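Nkrumah Abubakari
@nkrumah_ab
Oct 18, 2018

Thread on the arm fault at the Kistcombe site, for those who asked. Short version: a fault in the stop chain left the shoulder joint unbraked for nearly 2 seconds. No injuries. One bent gripper finger and a dropped tote.

The cell is a Husar arm on a Plorken base, picking from shelf to cart. It had run 1173 cycles since the last service. The fault came on the return move with the arm extended and an empty tote in the gripper.

Sequence from the controller log. The wrist encoder reports a position jump. The controller flags it and requests a protective stop. Drive power drops. The shoulder brake should close at the same moment. It closed late.

Between power off and brake on, the shoulder is held by gear friction and nothing else. With the arm near full reach that is not enough. It sagged, the gripper hit the cart rail, and the tote went to the floor.

First suspect was the brake itself. I-hsuan Poon pulled it and put it on the bench. Release and engage times were inside spec, cold and after an hour of heating. Pad wear normal. Brake cleared.

Second suspect was the relay that feeds the brake coil. Also fine on its own. The problem was a suppression diode fitted across the coil during a repair in July. Wrong part. It let the coil current decay slowly, so the brake stayed open after the relay had opened.

The original part is a diode and zener pair, which kills the current fast. A plain diode protects the relay contact just as well and will pass any test that only looks at the relay. Ours did pass. 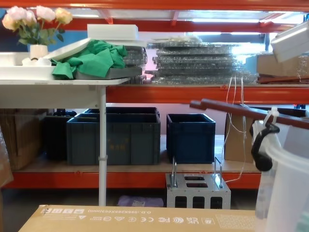
Rack side of the work area, with the dark crates on the lower shelf and the wrapped panels above.

Why it took this long to show up: on a normal stop the controller ramps the joints down and holds them under power before it releases the brake coil. A slow brake makes no difference there. Only a protective stop cuts power first, and we had not had one at full reach since the repair.

The encoder jump was a separate fault. Connector at the elbow, one pin not fully seated. The cable flexes at that point on every cycle. Reseated, strain relief added, no jumps in the 400 cycles after.

Changes made so far. Correct suppressor fitted. Brake timing is now measured at the motor shaft and no longer at the relay. Protective stop test at full reach after any work on the brake circuit, with 800 g in the gripper and the area clear.

Still open: the Zornby safety module logs the stop request but not brake closure. There is a spare input on it. We want a brake feedback switch wired there, so a late brake raises a fault on the first stop. Waiting on a wiring drawing.

If you have the same arm and someone has replaced parts on the brake board, check the suppressor. It is next to the coil terminals. Read the part number and compare it with the parts list. Do not go by the look of it, the two are the same size.

And support the arm before you open the cover. With the brake circuit apart, the shoulder can drop under its own weight.

A few people asked about the return to work. The cell is at reduced speed until the feedback switch is in. I-hsuan has the scope traces from the bench test and will post them once the axes are labeled.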